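Features > Technology > Robots

Taking it apart to learn how to put it together

By Melina Ververidis
October 7, 2024

214 shares | 37 comments

My first computer came apart on the living room carpet when I was twelve, and it stayed apart. I'd managed the undoing bit in an afternoon with a screwdriver from a cracker. Getting the memory back in was another matter. I pushed, it bent, I panicked and put a cushion over the whole thing until my uncle came round.

I told this story to Polyxeni Kourkoulas within five minutes of meeting her, mostly to fill the silence while a robot arm made up its mind, and she laughed far more than it deserved. "That's our paper," she said. "You've just told me our paper."

Kourkoulas runs a small research group called Skanimon, on the second floor of the Andreadis building, up a staircase that smells of floor polish and somebody's soup. Her people work on getting robots to do fiddly things inside desktop computers: pulling out the memory, the processor, the hard drive, the expansion cards, and putting them back again. The method they've come up with has the working name Rotum, and the idea behind it is so simple that I kept waiting for the catch. You let the robot take the computer to bits, you record everything, and then you run the recording backwards and teach from that.

I should say that I went in a sceptic. I've written about a fair few clever robots over the years and a lot of them turned out to be clever in one room, on one day, with one very tired student standing just out of shot. But I like a simple idea, and I'd never seen the inside of a computer treated with such tenderness, so I stayed two days instead of the one I'd planned (sorry to my editor, and to the hotel).

Why backwards?

Most robots that learn by example need somebody to show them the job first. A person steers the arm through it, over and over, while cameras and sensors take notes, and then a program studies the notes and tries to work out what to do from what it sees. It's slow, and for something like seating a memory module it's maddening. The module has to go in straight, the notch has to line up, and then you need a proper shove at the end, which feels dreadful even when you're doing it right. I had a go at steering the arm myself and was hopeless. My module went in at a slant, and Luminița Nedelcu, who had kindly been sitting beside me with her hand near the stop button, used it.

Pulling one out, though — that's easy! Open the latches, grip, lift. The slot itself guides the module for the first part of the journey, so even a clumsy arm comes away on the right line. And that line, followed the other way, is exactly where you want to be when you're putting it in. So the group has the robot do the easy half all day long, and gets its lessons for the hard half out of the same recordings.

Nedelcu built the part that does the reversing, and she was keen for me to understand that you can't just play the film from the end. Gravity doesn't run backwards, for a start. Neither does friction: a module being tugged out pushes back on the fingers in a completely different way from one being pressed in. If you flip the movements and leave it there, the arm floats down to the slot beautifully, touches it, and stops, looking very pleased with itself, with the module perched on top like a hat. I saw a video of this. I watched it three times.

Their fix is to flip the path and throw away the forces. The last little stretch, from first touch to fully seated, is learned separately from a small batch of examples where a person does steer. Everything else, all the reaching and lining up and approaching, comes from the reversed clips. The two halves are stitched together at the moment of contact, and a good deal of the paper, I'm told, is about that stitch. I read those pages on the train home and followed perhaps half.

What it's like in the room

The computer lies on its side on a big slotted metal platform with the panel off. The one I got to know best is a desktop tower with a green board and blue plastic bits all over it, and I grew quite attached to it. Next to it stands a grey fixture with shaped pockets, so that each part has a proper home when it's out of the case. It reminded me of a cutlery drawer.

There are two kinds of view feeding the program. One camera is fixed and looks at the bench; the other is a little one that rides along near the gripper and sees whatever the fingers are heading for. Kyu-ri Um looks after both, and spent a good part of my first morning on the question of which one the robot trusts. Early on it leaned far too hard on the fixed one, she told me, and would be confidently wrong by the width of a fingernail. They now blank out one view or the other at random during training, so that it has to get by on either.
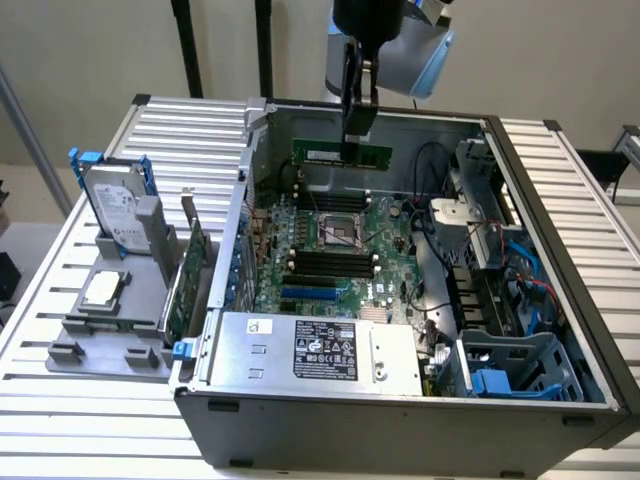
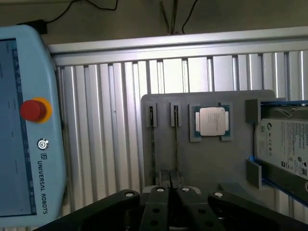 So does it work?

Mostly, and I was pleased to find they were happy to talk about the "mostly".

Over the spring and summer the group recorded 2,169 removals, starting in March. Not all of them were fit to learn from. Sometimes the grip slipped, sometimes a cable had wandered into the way, and once the lights in the whole building went off halfway through (they kept that one on a shelf in a folder called "moody"). After sorting, 1,744 were left, and those became the lessons.

Then came the test. The robot got 80 tries at fitting a memory module, with the computer nudged to a slightly different position before each one. It failed 20 times. One in four sounds like a lot if you're picturing your own laptop on the bench, and I said so, a bit rudely. Kourkoulas didn't mind. The version trained only on steered examples, given the same amount of a person's time, did a good deal worse, and it tended to fail early, wandering about over the board without settling on a slot at all. The Rotum failures nearly all come at the very end. It gets to the right place, it lines up, and then it doesn't push hard enough on one side.

"I'd much prefer to have that problem," she said. "It means we know where to look."

I asked whether it had ever broken anything. There was a pause and some looking at the floor. A latch here and there, Nedelcu admitted, and an expansion card that met a bad end during a week they'd set the grip too strong. The arm is set to back off if it feels more than a certain push, and they've lowered that limit twice.

The processor is another story. It sounds as though it ought to suit the method nicely: lift it straight up, put it straight down. But there's no slot to guide it, so the removal clips are all a bit different in that first tiny movement, and a tiny difference matters a great deal when the thing you're lowering it onto is a field of very fine contacts. They've stopped attempting it at full speed. Hard drives go better, largely thanks to their carriers, which give the fingers something decent to hold and a rail to follow.

Who wants this?

One answer is Steltex, a refurbishing firm that takes in old office computers by the lorryload and has lent the group a stack of them. Anastasia Stefanou handles the link from the Steltex side, and I rang her the week after my visit. She was friendly and very firm. They pull good parts out of dead machines and put them into ones worth saving, and the pulling is tedious and the fitting is worse, and her people get sore thumbs. "Everyone asks me about jobs," she said. "Nobody asks me about thumbs."

She isn't about to put an arm on the line, mind you. What she'd need is something that copes with whatever comes off the lorry, and so far Rotum has been taught on only a few kinds of case. A different layout means a fresh round of removals. The nice part is that those are cheap to get: a robot can be left to do them with someone keeping half an eye on it over a sandwich, and Steltex has to take the machines apart anyway. Stefanou had clearly thought about this more than she was letting on. If the taking apart is already the day's work, then the lessons come free with it.

Kourkoulas is more cautious. Leaving an arm to it is fine in her lab, where everyone knows the machine's bad habits, and she wants a good long stretch without broken latches before anyone tries it elsewhere. She also thinks there are jobs the trick will never suit. Anything glued, for instance. Anything that snaps. You can't learn to bake by un-baking, as Um put it, and I've been trying to picture that ever since.

Next on their list is the contact part, that last push. They're trying a version where the robot seats a module, pulls it out again to check how it felt, and has another go, so that each attempt leaves it with one more removal to learn from. It was running on my second afternoon and I'm afraid I got in the way a fair bit, asking what every little click meant.

Before I left I asked if I could fit a module by hand, just the once, on the old tower. Nedelcu passed me one. I lined up the notch, I leaned on it, I had that same awful feeling in my stomach, and both latches clicked shut. I've sent my uncle a message about it. He's asked whether I still have his cushion.

37 comments | Share this article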